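Teaching by hand at Hondale: the grocery table is up and going

If you've been up to the second floor lately you'll have heard the arms before you saw them. The Jiralell team has moved on from blocks and cups to real kitchen stuff, and I spent a very happy morning having a go myself!

The way it works is lovely and simple. You hold a pair of handles, the arms copy whatever your hands do, and every move gets saved as one "run." Pick up a can, put it in a bin, let go, start over. Ourania Konstantinidis, who looks after the sessions, wants 600 runs for the grocery task before any training starts, and she has 70 in the bag as of 16th July.

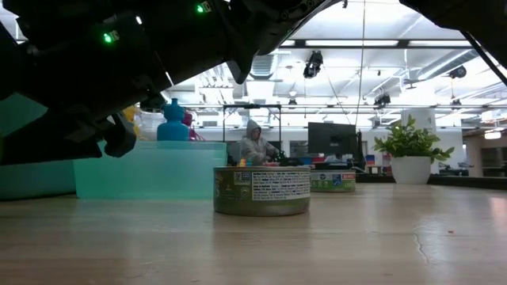
My first tries were awful. I kept rushing the last inch, and Ourania (very patient!) told me to slow down and let the fingers settle before closing them. She also likes people to leave their fumbles in. If you miss a grab and fix it, keep going, as the robot can learn from the fix too. By my 16th run I'd stopped thinking about the handles at all and was just putting groceries away, which felt wonderful.

Cans are harder than bottles, by the way. They're wide, they roll if you tip them, and you have to come straight down. Left-handers are especially welcome, as most of the runs so far were done by righties.

Sign-up sheet is by the Lambrakis room. Slots are an hour, no experience needed.

Comments

tessa_m: Did two slots last week and my shoulders knew it. Lower the chair first!

Pryce: Is the towel folding from February coming back? I was getting good at that.

Ourania K.: @Pryce yes, after groceries. Come and do some cans meanwhile :)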